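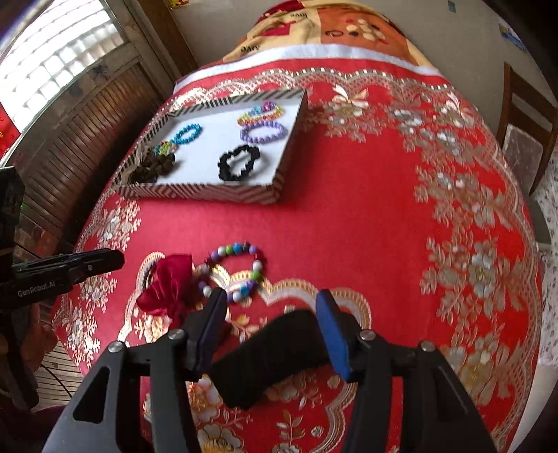

What do you do with a bracelet when the elastic has gone slack but the beads are still good?

Cut it, save the beads and string them again on new cord. That was the first thing we were told at the Brindier open day, and most of the morning followed from it.

Brindier is the bead and trimmings workshop on the second floor of the old Faron building. They open to visitors one Saturday in February. I went with my sister, who makes bracelets for a school fair and wanted to see how people who do it all week handle their stock. Admission was 6 dollars and included a length of cord and a paper cup of beads. Parking is behind the building and was full by 10.

The finished pieces were in the front room. A red tablecloth with a gold pattern had been put down, with a shallow tray on it, striped black and white on the walls and plain white inside. Bracelets were in the tray, a bright turquoise one among them and a small one in green, blue, yellow and pink. Dark brown beads were heaped at one end. Another bracelet was out on the cloth beside a crimson satin bow. It was the one my sister liked best, large round beads in white, pearly lavender, green, turquoise and purple with a few maroon ones. She asked about the order of the colors and was told to lay them out on a towel first and leave them overnight.

Marlene Hollmann runs the stringing room and gave the talk. She covered cord, knots and sizing. Cord gets pulled several times before stringing so that it does most of its stretching early. The knot is a surgeon's knot, tightened slowly, with a small drop of glue and a day to dry. For sizing she measures the wrist and adds more for large beads than for small ones, as large beads take up room on the inside.

The storeroom was next. The drawers are labeled by size and then by color, and there are 4,000 of them if you count the small ones along the back wall. Glass is kept low down. Mixed lots from Mtshali arrive in bags and are sorted by hand, mostly on Monday mornings.

Ribbon is a smaller part of the business. Satin comes in on rolls from Standommont, and the ends are sealed with heat before any bow is tied. Crushed loops can be steamed back into shape if the ribbon hasn't been folded hard.

We had 20 minutes at the work tables at the end. Mine came out too tight and I restrung it at home. The shop takes cards. Loose beads are sold by weight, and the bow ribbon by the yard. Wear a sweater, the storeroom isn't heated.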